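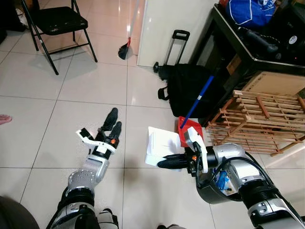

How often should a tiled floor be washed in winter?

Once a week is enough for most homes, if the sand and salt from the street are swept up every day. In the entrance it can be two times a week when there is snow outside.

We receive this question every year when the first cold days arrive, and this year it came earlier than usual. So we have put together in this issue what we know about tile floors in the cold season. It is mainly for the members who have moved into the Drellel buildings since spring, where all the ground floors are tiled, but the older houses in Grovville have the same floors in the kitchens.

The tile itself is strong. What suffers is the grout, the thin lines between the tiles. Road salt comes in with the shoes, it melts together with the snow, and the salty water goes into the grout and stays there. After some weeks you see a white powder on the lines. Many people think this is mold and they buy a strong product against it. It is only salt. Warm water with a little vinegar takes it away, but please use the vinegar only on the powder and wash after with clean water, for vinegar used too often makes the grout soft. If your floor is of marble or another natural stone, do not use vinegar at all.

Sweep before you wash. I know that everybody says it, and I also know from my own kitchen that one is in a hurry and goes directly to the mop. But the sand is then pushed from one side to the other, and on a shiny tile it makes small scratches which you will see only when the sun is low. A soft broom is better than a hard one. A vacuum cleaner is also good if the wheels are clean.
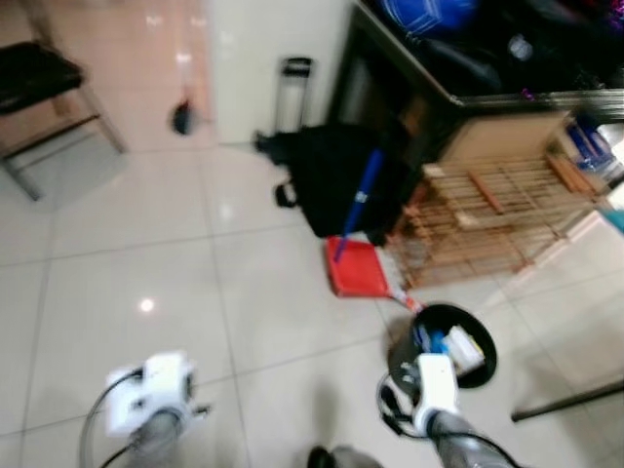
For the water itself, use less soap than is written on the bottle. Too much soap leaves a thin film, the film holds the dust, and the floor looks gray again the next day - then one washes it again with even more soap. If your floor has already this film, wash it two times with only warm water and dry it with an old towel. It is not pleasant work, but it helps until the spring.

Change the water when you can no longer see the bottom of the bucket. For a normal kitchen and hall this means one change.

Some members asked about the grout sealer from Fudero, which Kaufmann has on the shelf near the paint. We have used it in the laundry room of the second building and we are content with it so far. One bottle costs 12 dollars and was enough for the whole room. The floor must be completely dry before you start, so open the window and wait one night. Do not walk on it for the time that is given on the label. Members who show this newsletter at Kaufmann before the end of December pay 2 dollars less.

Please remember also that a wet tile is very slippery, and older visitors do not always see that a floor was just washed. A mat with rubber on the back costs little. Put one outside the door and one inside, and shake both of them outside of the building, not from the balcony, as the neighbors below have asked us again.

Broken tiles in the halls and stairs are repaired by the association. Tell the office the number of the building and the floor. Broken tiles inside the apartment are on your own account, but we keep 35 spare tiles of the cream color in the cellar and they can be had at the office for the price we paid.

The new opening hours of the office are on the last page.

Posted 22/11/2008
Filed under: Home & Maintenance, Winter Tips

Search this newsletter... Go

Contact the office | © 2008 Drellel Housing Association, Grovville | Back to top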